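Four games in and people are already asking me if I think the women's handball side can win the league. I say yes! I said yes last year too and we came sixth, so take it for what it's worth, but this time I have a few reasons.

The first one is Naledi Cele in goal. I don't care how many goals Bekano put past everyone else, they got nothing easy out of her on Saturday, and those two saves from the seven-meter line had the whole stand on its feet (I spilled a full coffee on a stranger, sorry again). The second is Dorottya Deák, who has finally been moved to center back, where some of us have wanted her since July. She sees the pass early, and the wings are getting the ball while they're still running.

My worry is the bench. Ilona Csonka played every minute of all four games, and by the last ten on Saturday she was walking back on defense. You can't do that in February against Szalai, who run at you all night and have two full lines to do it with. Coach Menon has Guadalupe Galindo sitting there, fresh as anything, and she gets maybe one attack before halftime. Why? Give her the first 15 minutes of the second half and see what happens!

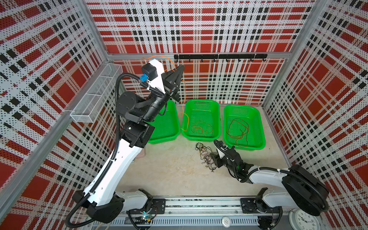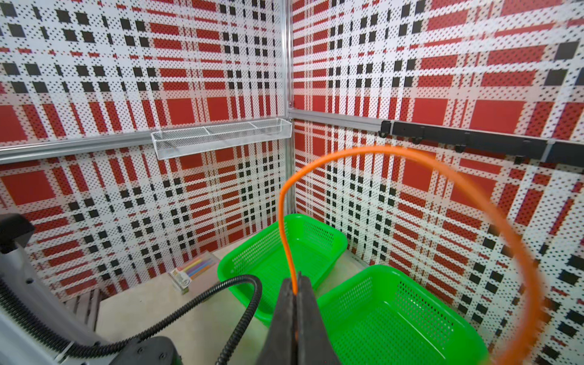 Red, white and black plaid walls in both pictures.

And can we talk about the crowd? We had 244 in for Bekano, and that's with rain and a football game on TV. Two seasons ago we were happy with 100. So please, club people, open the second ticket window. I stood in line for 30 minutes and missed the first three goals, and I wasn't even near the back.

Next up is Truvard away, a nasty little gym with a low roof and a drum that never stops. I'd take a draw there right now. My brother-in-law says we'll win by five, but he says that every week.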